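Rukurley Fruit Share: Questions We Keep Getting

Everything below has been asked at least twice, often by the same person. The page is kept by Keerthana Kamath, who packs the Sollgate boxes and answers the mail. Last updated 2026-06-19.

THE BOX

What do I get?

A box of whatever is ready. Members like to hear the word "seasonal" and are then surprised by what the season does. In practice you get one main fruit in quantity, a second fruit in moderation, and something small tucked in a corner that you will either love or leave on a neighbor's step.

Can I choose what goes in?

You can name one fruit you never want to see again. Put it in the "Please Don't" field on your account page. You get one. We tried allowing more, and one household crossed off everything but cherries.

How big is a box?

The small box feeds a couple who like fruit. The large box feeds a family, or a couple who like fruit and have made a pie-related promise to someone. If you are unsure, start small. Moving up takes one click, and moving down takes one click plus a short email from me asking if everything is all right.

Why are my pears hard?

They're pears. Most European kinds are picked mature but firm and finish ripening off the tree. Left on the branch, many of them go soft from the core out and turn gritty, so a hard pear in your box is a pear on schedule. See the next section, which is long for a reason.

RIPENING AND KEEPING

How do I ripen a pear?

Leave it on the counter at room temperature and check it every day. Press gently near the stem. If the flesh gives a little there, eat it. If the fat part of the pear is soft as well, you have missed the moment by a day or so and should get out a saucepan.

Can I speed it up?

Put the pears in a paper bag with a ripe banana and fold the top over. The banana gives off ethylene, the pears take the hint, and you save a day or two. Do not use a sealed plastic bag unless you are interested in mold.

Can I slow it down?

Refrigerate them once they are ripe, or when they're close. The cold buys you a few days. Rock-hard pears can go in the fridge too, and will sit there being rock-hard until you take them out again. I have found some in my own crisper that I could not date with confidence.

My pear is still green. Is it ripe?

Could be. Color is a good guide for Bartletts, which go from green to yellow, and a poor one for Anjous, which stay green until the day you throw them out. Go by the neck.

Do I have to keep pears in a bowl?

You don't have to do anything. A bowl does stop them from rolling off the counter, and it puts them where you'll see them. The main cause of wasted fruit among our members, going by the emails, is the fruit being in a cupboard.

What kind of bowl?

Shallow, and wide enough that the pears aren't stacked. Stacked pears bruise each other, and the one on the bottom takes it hardest. If all you have is small bowls, use small bowls and put one pear in each. It looks like a hotel lobby, but nothing gets squashed.
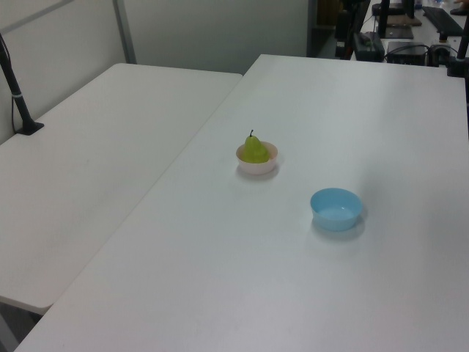
Should I wash fruit before putting it in the bowl?

Wait until you're ready to eat it. Water left on the skin encourages mold, especially around the stem, and fruit that went into the bowl damp tends to come out of it fuzzy. Rinse each piece under cool running water right before eating and dry it with a clean towel. Soap is not needed and tastes exactly the way you would expect.

Can apples and pears share a bowl?

They can, if you want everything ripe at once. Apples give off a fair amount of ethylene and will hurry the pears along. If you want your pears spread over the week, give the apples a bowl of their own at the other end of the counter.

How often should I go through the bowl?

Daily, when it's warm. Turn things over. The side facing you is always fine; trouble starts underneath, where the fruit touches the bowl. Take out anything leaking and wipe the bowl before you put the rest back.

Is a plastic bowl all right?

Perfectly. It's light, it washes easily, and it survives children. Ceramic is heavier and less likely to be sent across the kitchen by a passing elbow. Wire baskets let air through but can leave dents in soft fruit, so line them with a dish towel if you're attached to yours.

What about sunlight?

Keep the bowl out of it. A sunny windowsill makes a lovely photograph and a mealy pear.

There are fruit flies. What now?

Find the source first, which is usually one piece of fruit that gave up quietly. Remove it. Wash the bowl in hot water, take out the compost, and check the drain. For the stragglers, set out a small cup of cider vinegar with a drop of dish soap in it. They go in and do not come out. Then change the cup before company arrives.

My pears have brown speckles. Are they bad?

That is usually russeting, a rough patch of skin that some varieties get as a matter of course. Boscs are covered in it. A bruise is different: it's smooth, soft and spreading. Cut it out and eat the rest the same day. Anything moldy, or anything that smells like wine without being wine, goes in the compost.

Can I freeze pears?

For cooking, yes. Peel, core and slice them, toss with a little lemon juice, freeze the slices flat on a tray and then bag them. They thaw soft and slightly sulky and are very good in crumble. Whole frozen pears are good for nothing I can name.

PICKUP AND DELIVERY

Where do I pick up?

At the Sollgate shed, side door. The front door is for the feed store and they are tired of us. Your box has your name on it. If you take the wrong one, please bring it back, even if it's better than yours.

I can't make it this week. What happens to my box?

Tell me by noon the day before and I'll hold it or skip it, whichever you ask for. If I don't hear from you by closing, the box goes to the Kotian Street food pantry, and they will be pleased to have it. We don't refund those. Consider yourself generous.

Do you deliver?

Inside Sollgate, yes, on the afternoon of pickup day. Please leave a cooler or a bin with a lid. We have a running disagreement with the squirrels on Fornel Lane, and at present they are ahead.

Do I return the box?

Please. Flatten it along the folds and leave it by the side door. Boxes that come back holding car parts, kittens or other people's mail will be dealt with as they arise.

HOW MANY OF YOU ARE THERE?

We have 458 member households this season. Last season we gave out 1,532 boxes of pears alone, which explains why this page goes on about pears the way it does. There is a waiting list for large boxes. Small boxes are open.

Do you run through the winter?

We stop after the second pickup in December and start again when there's something worth putting in a box. Stored apples and the last winter pears go out in those final boxes. They keep well in a cold garage, provided it doesn't freeze and you remember you have a garage.

COMPLAINTS

My box was short.

Email me a photo with the box number showing, on the day you pick up. I will add the missing fruit to your next one. Emails that begin "I only just opened it" and arrive eight days later are read with interest.

My peaches were bruised.

Sorry. Peaches bruise if you look at them sternly. Eat those first, and let me know if more than a couple were affected so I can check how that crate was packed.

Why was there a quince in my box?

Because the quince tree had a good year. It's hard, it's sour, and raw it will take the enamel off your afternoon. Peel it, simmer it slowly with sugar until it turns pink, and you will understand why people have put up with quinces for so long. Or leave it in the bowl for a week. It will make the kitchen smell wonderful, and you can list it under "Please Don't" for next year.

I have a question that isn't here.

Write to me through the contact form. I answer in the evenings, after packing, so spelling may vary. If your question is whether the pear is ripe yet, press the neck first and then write.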